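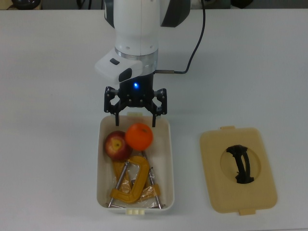

The arm over one of the cream trays, with an apple, an orange and two clamps in it.

We've had the arm on the packing bench at Trillorwood since April, and people keep asking me if it took anyone's job. Short answer, no. Longer answer, it took pieces of several jobs, and we're still sorting out who does what's left.

For anyone new to the blog, I work at a small kitting shop. Customers send us odd mixes of stuff and we put them in trays, put a lid on and ship them. Hand tools, spare parts, sample goods, sometimes food. There are 5 of us on the floor. Before the arm, all of us picked. Now two of us pick and the rest move between loading, checking and fixing whatever the arm has left in the wrong spot.

The test trays are deliberately awkward. Fruit is round and marks easily. The C-clamps are heavy, with long screws that cross over each other, and plastic bagging is hard for the fingers to deal with. On a good day it gets through 88 trays. A person on a good day does more than that, but a person's wrists are sore by lunch and mine were for years. I used to wear a brace on the right one. I haven't had it on since winter started.

What I didn't expect was the change in the talk. Picking side by side, you'd chat all shift. Minding the arm, you stand there watching it and listening for the alarm, and the next person is over at the Wesemex shelving. We asked for the checking table to be moved closer and it was, which helped a bit.

Pay was the other thing. Anyone who does the 20 hours of training gets moved up a grade. That was in writing before the arm arrived, after our sister shop in Lultthorpe had a bad time with theirs — they got the machine first and the talk about wages a good while later. I did mine over the summer. Most of it was learning how to stop the thing, clear a tray and start it again without losing its place.

I still pick by hand for the Ndung'u orders. Those have 25 small items to a tray and the arm isn't set up for them. Management wants it to be by next April. I've asked to be on that job when it starts.

25 comments · 5 shares

Recent posts
Getting used to the new shift roster
Wrist braces I have tried
A day trip to the Lultthorpe shop

Copyright 2023 | Contact | Back to top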